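October, Romholm kitchen, notebook 2

Counter arm has run the morning drinks round since the start of the month. Log stands at 684 carton picks, all one-liter milk. Wanpen Bunnag pulled the numbers before lunch and I copied them here so they don't get lost again.

Staff side first. The early shift used to put two people on drinks from 6:30. Now it is one, and the second goes straight to the trays. Viktória Szűcs likes the trays but says she misses talking to people at the counter. She also spends part of her morning tidying up after the arm, and that time isn't on anyone's sheet. Asked her to write it down for a week - minutes only, no comments needed.

Two of the part-timers asked if their hours will be cut. I don't know and said so. Passed it to the Pula office.

Grip: still on the Prondix default closing width. Cartons give a lot under the fingers, and a full one doesn't give the same way as a half-empty one. Wanpen wants a lower force limit and a second attempt on a miss. I'd rather change one thing at a time.

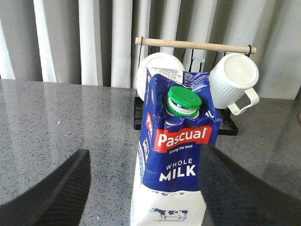 Wrist camera, Pascual whole milk, 1L. Dents near the spout, creasing lower down. Right finger overlaps the carton side.

Pick 221 is the one to replay when comparing settings. Cap stays a job for hands for now, everyone agreed on that.

To do: force limit down one step, rerun with full cartons only. Ask Nilsuwan for spare finger pads. Move Viktória's start to 6:45 if the tray count holds.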